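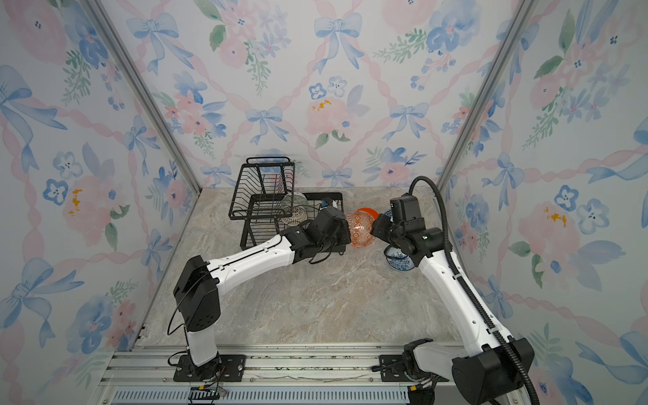 Two-arm episodes are finally coming in at a decent pace, and I'm really happy with how they look on replay. We're teleoperating the bowl task in the papered booth now, so the backgrounds are much busier than in the Onishi set. The part I most wanted more of is the moment when both grippers are working near the same bowl, like the orange-patterned one the left gripper is holding over the table with the right one coming in close. Those used to be so rare in our data that the policy acted as if the other arm didn't exist!

On January 9, 2018, a list member wrote:
> Could you say more about how the Stolum bowl episodes are being
> collected? The last note to the list gave 300 as the target, and I
> can't tell if that was met, or if failed attempts are counted. Also, do
> you reset to the same layout each time? We tried that with cups and the
> policy just learned the layout. Lastly, are the wrist views worth the
> disk space? We are thinking of dropping ours.

Thanks for asking, these are good questions. Taking them in order.

The 300 was met and passed. As of this morning we have 763 episodes recorded, and 584 of those are marked clean. The rest are kept in the same Indora bucket with a "rough" tag: drops, second tries, an operator letting go of the leader arms to scratch an ear. Please don't filter them out by habit. I trained once with them and once without, and the run that had seen a few fumbles was much better at going back for a bowl it had missed. 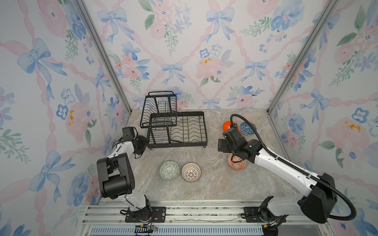

No, we don't reset to a fixed layout, and your cups story is exactly why. Operators get a layout card from the Pludness script and set the bowls down to match it, more or less. The cards ask for crowding on purpose, with bowls sitting in front of each other and a few pushed well back. You end up with cases like the solid orange bowl at the back right, half lost behind the wrist of the right arm, while the green and cream ones sit out in the open at the front. From the fixed camera that's a hard start, and I'd like lots of those. A new card comes up every 8 episodes – short enough that people don't fall into a groove.

As for the wrist views, please don't drop them! They're the part I'd fight for. Once a bowl is down among the wires, the outside camera has a hard time telling a seated bowl from one that's leaning on its neighbor.
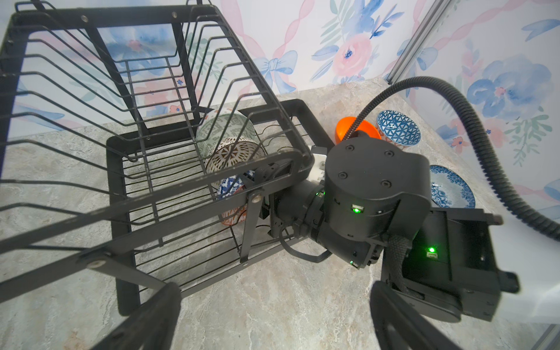
Wrist view: bowls upright between the rack wires, with the other arm's gripper in among them.

We did cut the wrist streams to half the frame rate, and I couldn't find any difference in training. If disk is the trouble, try that first. The sync file has to be rebuilt afterward or the Pludness loader will pair the wrong frames without a word of complaint. (Ask me how long that took to find.)

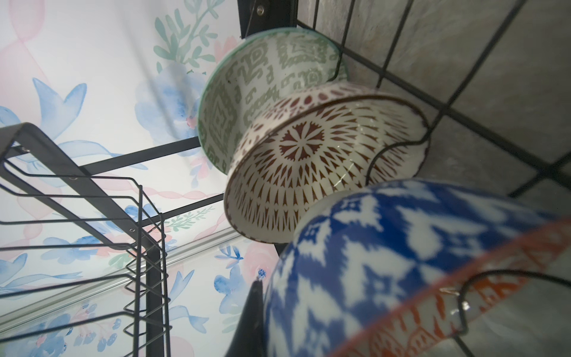
One more thing on labels. We started out marking only success or failure for the whole episode, and that was too coarse. Now the operator taps a pedal after each bowl is let go, so every placement gets its own time stamp. It's cheap to do and it makes cutting episodes into pieces very easy. Older Stolum episodes don't have the marks. I'm going back through them by hand in the evenings and should have them done well before the May freeze.

If anyone wants to try the layout cards on their own setup, write to me off list and I'll send the script. It only needs a list of your objects and the size of your table. I'd love to see what it does with cups.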